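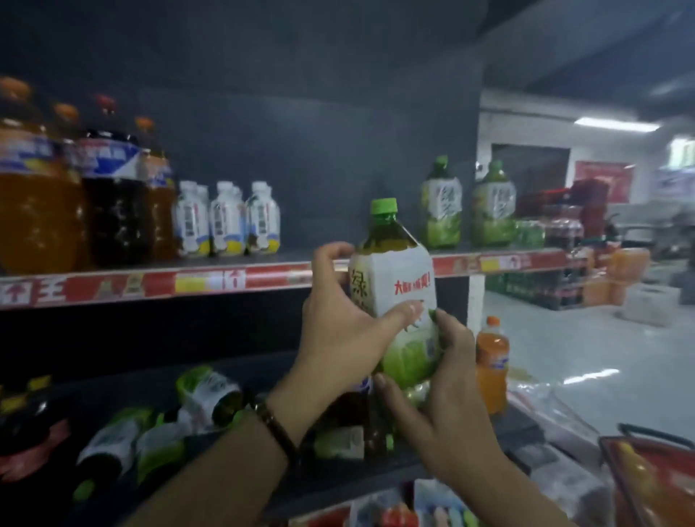
A large green tea bottle, held with both hands.

What I learned about robots from a shelf of drinks

In September I went to the open day of Lonex, a company in Brelau that develops machines for shops and small warehouses. I had the invitation because I wrote two times in the past about automation in retail, both times without enthusiasm, and I suppose they wanted to change my mind. In one respect they did, although I think it is a different respect from the one they had in mind.

The program had 4 parts. First there was a talk, with slides. Then we saw the robot, called Nollano, filling a shelf in the hall. After this came a part named "the task as it is done by hand," which most visitors used for their coffee. The last part was questions. I want to write mainly about the third part. I believe it was the most honest hour of the day, and it was treated as a filling between the others.

The talk I can pass over quickly. It contained the sentence that shelf filling is a "solved motion with unsolved edges," and I wrote it down because I liked how it sounded. Later I liked it less. If you remove the edges from the work of a shop, I am not sure which work stays.

Nollano was better than I expected. It took bottles from a crate and put them on the shelf, upright, with the label to the front. All the bottles were of one kind and the shelf was well lit. It filled a row of 6 bottles while the man beside me was looking for his glasses. It did not drop anything. People applauded, and I also applauded, and I don't regret it. A machine which closes its fingers on a soft plastic bottle without crushing it is a beautiful piece of engineering, and the people who built it had clearly not slept enough.

But a crate with one kind of bottle on a clean shelf is not a drinks aisle. Anyone who worked in a shop knows this, and I did, for two years as a student. A drinks aisle is a place where sizes are mixed, where packs are next to single bottles, and where something is always lying on its side because a customer changed his mind. The light is bad at the back. The price rail is in the way of your knuckles. You learn all this with your body in the first week, and afterwards you forget that you ever learned it.
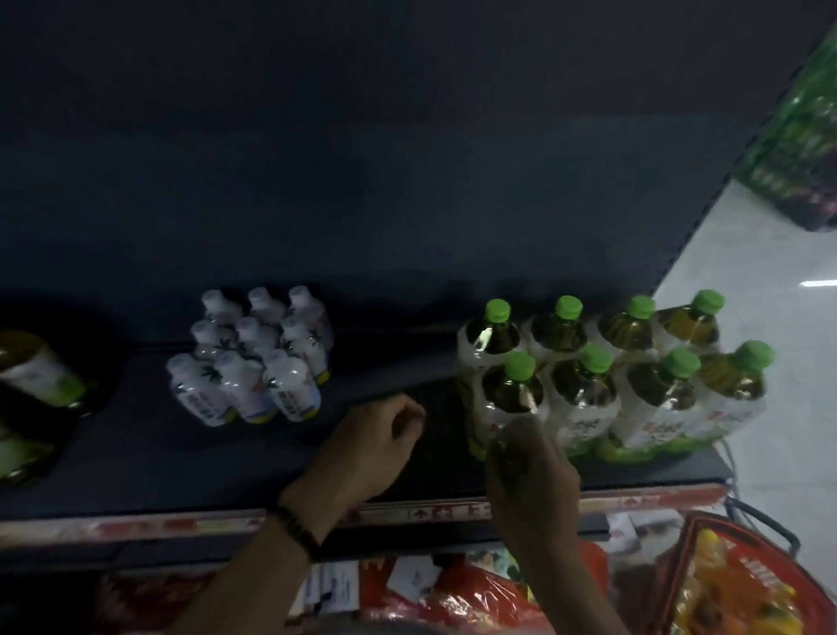

Shrink-wrapped packs on the shelf, with a wide space between them.

Consider the pack in plastic film. For the person who writes a plan of the shelf, a pack is one object and a bottle is one object, so a pack should be as easy as a bottle. For the hands it is a different matter completely. The film slides. The weight moves inside, and when you hold the pack by one corner the opposite corner has its own opinion. You set down the near edge first, you feel it touch, and then you let the rest follow. I asked an engineer if Nollano can do packs. She answered, very correctly, that packs are planned for the next version. I respect this answer. I would respect it more if it had been on a slide.

There was a figure on a slide, namely 200 items in an hour. The figure was for single bottles of one kind, from the crate, and the speaker said so, but he said it with a lower voice than he used for the figure. I don't accuse him of anything. Everybody who sells something does this, also the writer of a column. Still I saw the visitors write down the number and not the condition, and I am quite certain that the number is what will arrive in the offices of the people who decide about shifts.

My complaint is with this, and much less with the robot. When a demonstration shows only the easy half of a job, the audience concludes that the whole job is easy. Then the person who does it, for a wage that was never high, looks suddenly like a person who was overpaid for a simple movement. The damage is done before any machine enters the shop. I have heard a store manager say about his own staff, after he watched a video of a robot, that "basically they only put things on shelves." He had put things on shelves himself when he was young. He had forgotten it, as I said above that we forget it.

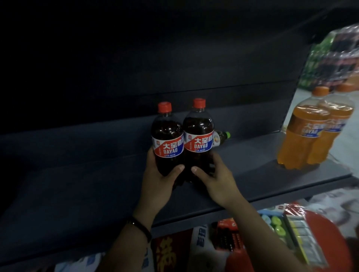
Two bottles of cola, one for each hand.

Take two bottles at once. It looks like nothing. You have one in the left hand and one in the right hand, they go down side by side, and the labels are to the front so that the customer can read them. To do it you must know where both are while your eyes can be only on one, and your arms should not be in the way of each other. If a smaller bottle has fallen over behind, you decide without thinking whether it can wait. I watched this kind of work for a long time during the third part. The engineers of Lonex watched it also, and I noticed with some pleasure that they were the only people in the room who didn't look bored. They know how difficult it is. They have tried for years to build it.

So I would like to make a proposal to Lonex and to all companies that hold such open days. Change the order. Begin with the hands. Let the visitors see the aisle as it is on a normal morning, with the mixed bottles and the film and the dark corner, and let them stay there until they are a bit tired of it. Only after that bring the robot. I am convinced that the applause would be bigger, because people would understand what they see. They would also understand what is missing, and for a serious company this should not be a danger.
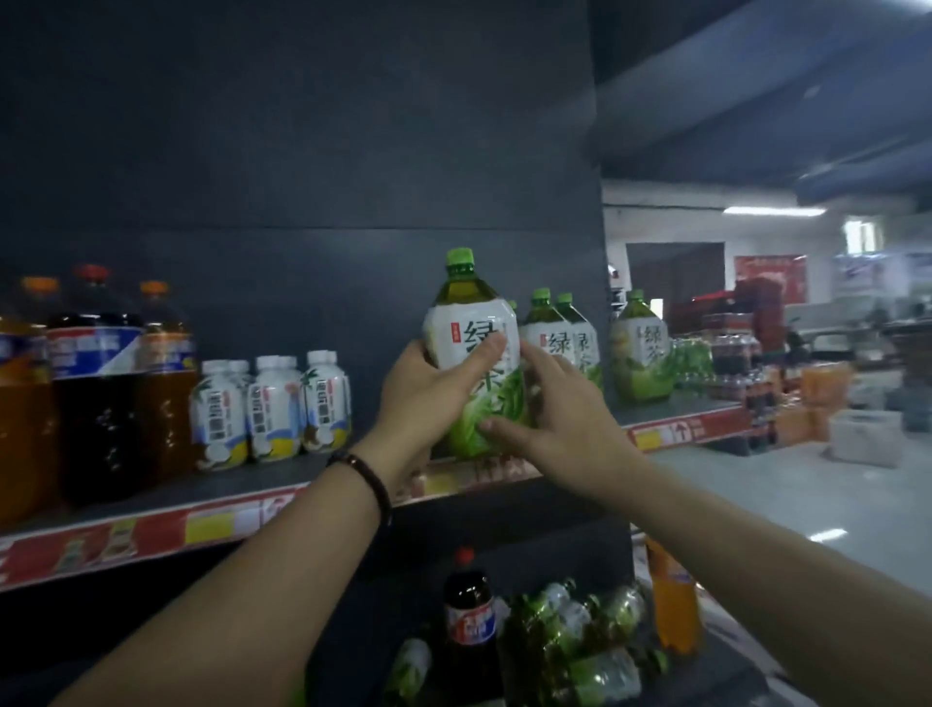
I know the argument against me. At the Hawthorne fair last year somebody explained to me that one must not confuse the public, that a demonstration has 13 minutes and one message. It may be so for a fair. An open day is something different, the word "open" is in the name, and we had the whole afternoon. We even had time for cake.

And there is a second argument, a stronger one, that the people who do this work would be glad to be free of it. Sometimes it is true. My back was glad when I stopped. The lifting of heavy packs from the floor is a thing I would give to a machine tomorrow, without one tear. But I would ask first the people who lift them, and I would ask them which part they want to give away. In my time I would have given the lifting and kept the arranging. I liked a straight row. I liked to pull the last bottle forward to the edge. In the questions I asked whether Lonex had spoken with shop workers about this, and the answer was that they had spoken with shop owners, and that the other was a very good suggestion.

I don't write this with bitterness. I was received kindly in Brelau and my questions were answered, also the unpleasant ones. I would go again next September, if they invite me after this text. I would like to see Nollano with a pack in film, in a shelf where the light is bad and something is lying on its side. If it needs ten minutes for it, I will stand there for ten minutes.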